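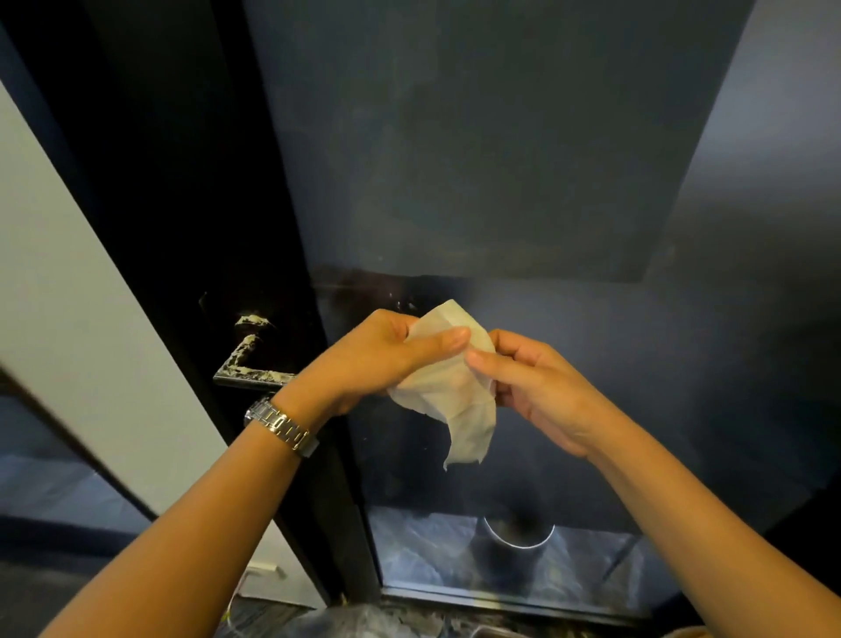 Cleaning a Door Handle: A Procedure for Staff and a Test for Machines

Print this page | E-mail this page

This guide is issued to facilities teams at Grollness who clean lever door handles by hand, and to colleagues on the Madigan project who are assessing whether a machine could take over the same work. The first part sets out the manual procedure. The second explains how a machine attempt should be prepared and scored.

1. Before you start

Have ready a supply of wet wipes, a dry cloth and an open bin within reach of the door. Wedge the door or ask a colleague to keep it still. A door that swings during wiping accounts for many of the missed patches found at inspection.

Check the finish. Gloss black and other dark finishes show residue that would pass unnoticed on a pale door, and they also show scratches. Scouring pads must not be used on either the door or the handle.

2. Wiping the handle by hand

Open the wipe fully before use. Wipes come out of the packet bunched, and a bunched wipe touches only a small part of the surface. Hold it by two edges, pull it out, then fold it once.

Begin with the top of the lever, working from the free end towards the rose. Wipe the underside next, with the wipe pinched between finger and thumb. The underside is the part most often left out. Steady the door with the other hand, closed and resting on the door face beside the handle, so that no fingermarks are left on the finish.

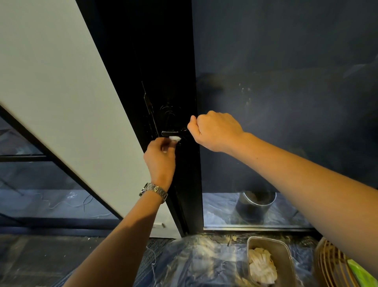 Carker asked whether the underside should be scored at all, given that a visitor would never see it. The reply from the Madigan project was that hands touch it at every use, and that it will remain in the score.

Finish with the rose, turning the wipe to a clean face as it loads up. Chalky residue tends to smear on the first pass. Allow 2 passes with a wet wipe, then dry the handle and the door face with the cloth. Put used wipes in the bin and do not return them to the tray of clean ones.

3. Preparing a machine attempt

Use the same door, the same handle and the same wipes as the manual team. Do not unfold the wipe for the machine. Opening a thin, damp sheet is part of the chore, and in the trials held at Rallholm it was the step at which most attempts stopped.

The machine must:

- pick up one wipe and open it
- hold the door still while wiping
- reach the top, the underside and the rose of the handle
- place the used wipe in the bin

Set a limit of 200 seconds for each attempt. If a person has to touch the machine, the wipe or the door during that time, record the attempt as assisted.

4. Scoring and reporting

Inspect the handle under a hand lamp, from above and from below. Award one mark for each part left free of residue and deduct one for any new scratch. Smears on the door face should be noted separately – they do not affect the mark for the handle.

The Rallholm log now holds 1,033 attempts. Results are strongest on the top of the lever, where a firm, even stroke is enough. They are weakest on the underside and around the rose, where the wipe must be felt as much as seen. On present evidence the machines under trial may be used for flat door faces with a person in attendance. Handles should continue to be cleaned by hand.

This position will be reviewed in October. Completed score sheets should reach the Grollness facilities office before then, with assisted attempts listed on a separate sheet.

Print this page | E-mail this page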